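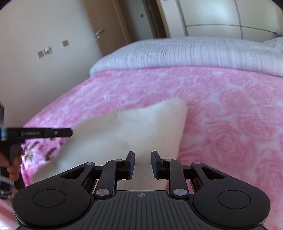 My sister came back from the lake in June with 239 clips on her phone, most of them of the dog, and asked me very sweetly whether I could "make something nice" out of them before the family got together. I said yes, of course, because I always say yes, and then I spent a good part of the evening staring at a progress bar.

Sorting was the slow part. I had been using Domgate for years, and it does what I ask, but it wants me to watch every clip from start to finish and mark the good bits by hand. So I finally gave Bikuvura a try – it's a small editing program that looks through your footage and guesses which stretches are worth keeping. It likes faces and laughter, and it has a real soft spot for splashing.

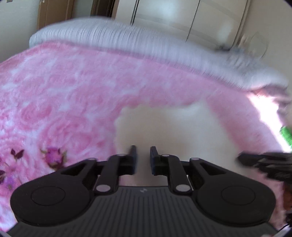

Valter Mota wrote to me after I mentioned it in my last column, and he was far less charmed. The program had thrown out the only clip he had of his father telling a story, he said, because the old man sat still and spoke quietly, and he only found it again by digging through the rejects folder.

I took that to heart and went through my own rejects with a cup of tea. There were 2 clips in there I would have hated to lose, both of them long and rather dull to anyone outside the family (my aunt explaining how to gut a fish, for one).
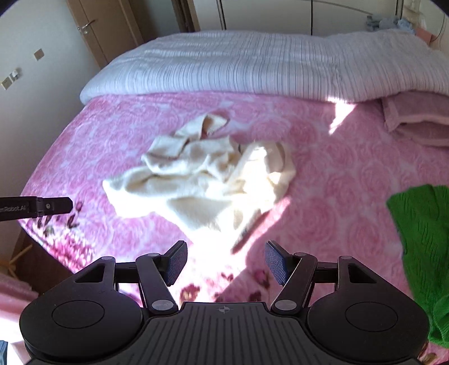 After that I turned the sorting down to its gentlest setting, which keeps nearly everything and simply puts the livelier clips at the top. It takes longer, and my poor laptop gets warm enough to heat the kitchen, but I'd happily put up with that. The finished film runs a little under the length of a sitcom, and my aunt and her fish come in right after the dog.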